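Filed under: Home & Kitchen, Moving

April 13, 2021

We moved into the house on Uvdale Street in January, and I have been putting off writing about the kitchen until it was in a state I could describe. It is now close enough. The floor is done, the sink drains, and most of what we own is out of boxes.

The old apartment had a galley kitchen with two drawers and one good cupboard. We ate standing up more than I would like to admit. The one thing I asked for in the new place was a table where people could sit down and clear up afterward without walking through each other. 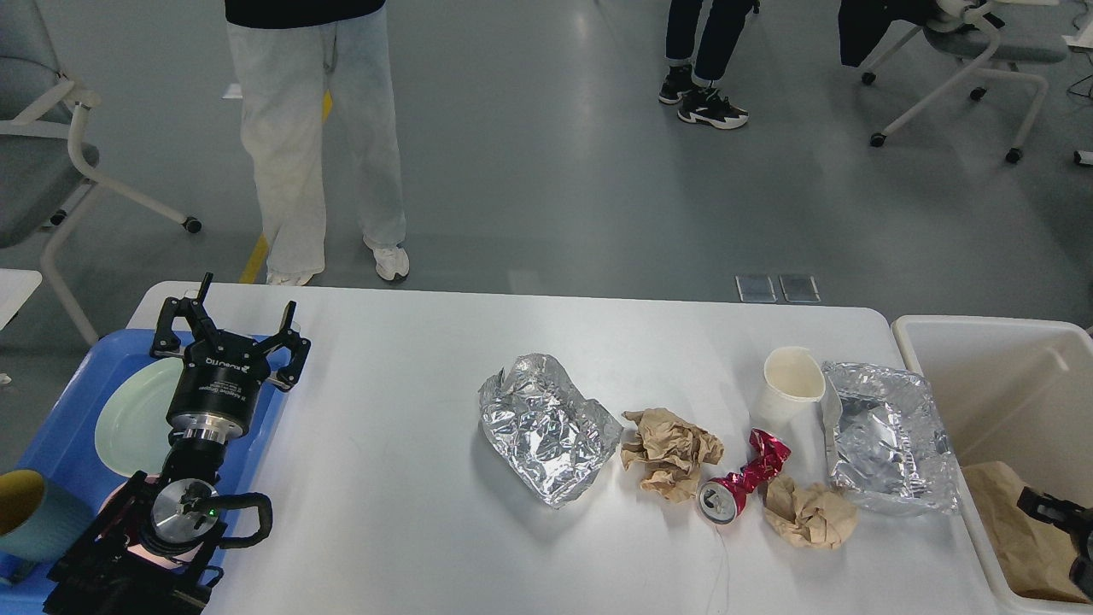

4 min read

I started with the budget. We had set aside $925 for the kitchen, not counting the floor, and I wrote that number on the inside of a cupboard door in pencil so I would see it every day. The shelving took $345 of it. I bought the Tista units, the open kind with the adjustable brackets, after looking at closed cabinets and deciding I would only lose things in them again. They went up in an afternoon. The instructions have you fix the top rail first, and I would do it the other way around next time, since holding a long rail overhead while someone looks for a pencil is tiring.

The wall behind the stove was harder. There was a patch of old adhesive from whatever tile had been there, and it would not scrape off. I tried a heat gun, then a chemical stripper, then went back to the heat gun. In the end I skimmed over it and painted. If you look at it from the side in the evening you can still see where it was. I have stopped looking at it from the side.

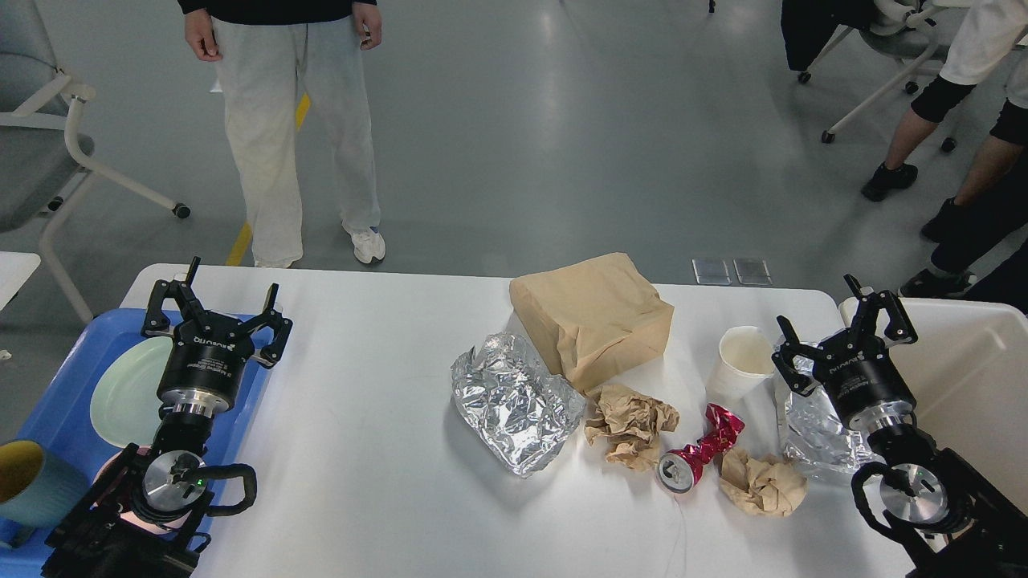
Mint plate on the blue tray.

Then there were the dishes. We had two sets and neither was complete. One came from the Maddocks outlet years ago and the other was picked up piece by piece at yard sales. I laid everything out on the floor and kept what we had used in the past month. It came to less than half. The rest went in a box, and the box sat in the hall for nine days before I drove it over to the Mukach thrift store. I did take one bowl back out before I left. It has a chip in it and I like it.

I had read a lot of advice about kitchen zones, and most of it was written for kitchens much bigger than ours. What worked for me was putting things down wherever I wanted to put them down for a week, then giving them a home in that spot. The salt ended up on the left of the stove. The scissors ended up by the back door, which I would never have planned.

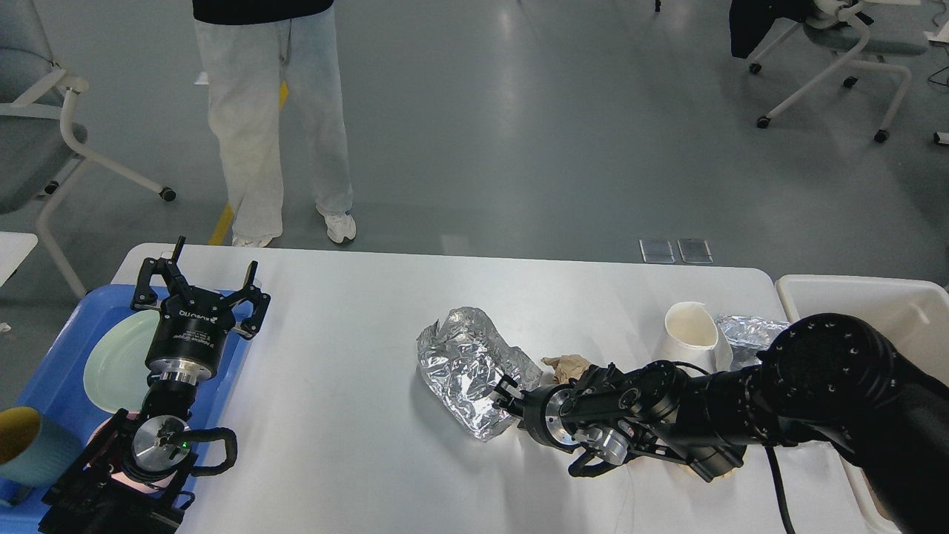 Paint was the other long job. I wanted a warm white and bought three that looked the same on the card and very different on the wall. The first went gray by mid-afternoon. The second was fine, but it made the ceiling look dirty, so the ceiling had to be done too — another weekend. I used a roller with a short nap and two coats everywhere except above the window, where it needed three.

Lighting I have mostly left alone. There is one fixture in the middle of the ceiling and it does the job. I may add a strip under the Tista shelves later, but it means running a cable behind the wall and I am not in a hurry.

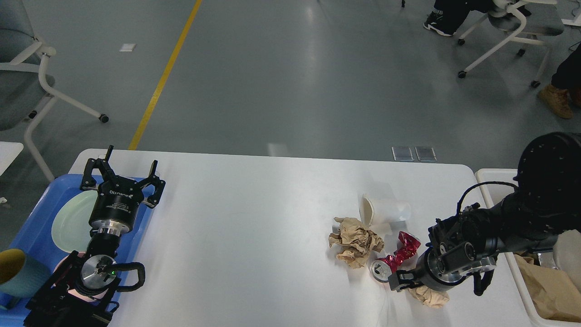
Clearing up after meals is the part I have thought about most. In the apartment, dishes and garbage ended up in the same pile and somebody had to sort it at the sink. I want two separate places from the start: a tray at one end for what gets washed, and the other side for what gets thrown out. A blue plastic tray on the left of a white table, with the plate and the teal cup on it and the trash in its own small cluster away from them, is the arrangement I mean. It doesn't matter if a cup tips over as long as it is on the tray. After that it is one trip to the sink and one to the bin.

Still on the list: a door stop, a second hook for towels, and the drawer next to the stove that catches when it is nearly closed. I have sanded the runner twice. I think the whole drawer front is slightly out of square, so next weekend I will take it off and measure it properly.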